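28 August 2022

Today I finished my second smart contract on Plinwood. It is a small one, only for holding a deposit between two people, but the test network accepted it after 15 tries. The compiler from Fokel gives very short error messages, so I must guess a lot.
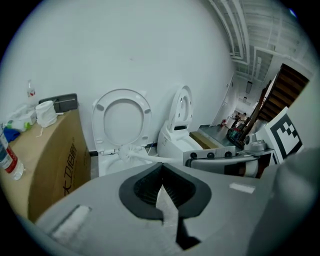

Two toilets side by side, one of them a smart model.

In the evening I wrote to Jericho Villanueva about the fees. He thinks 700 test coins will be enough until June.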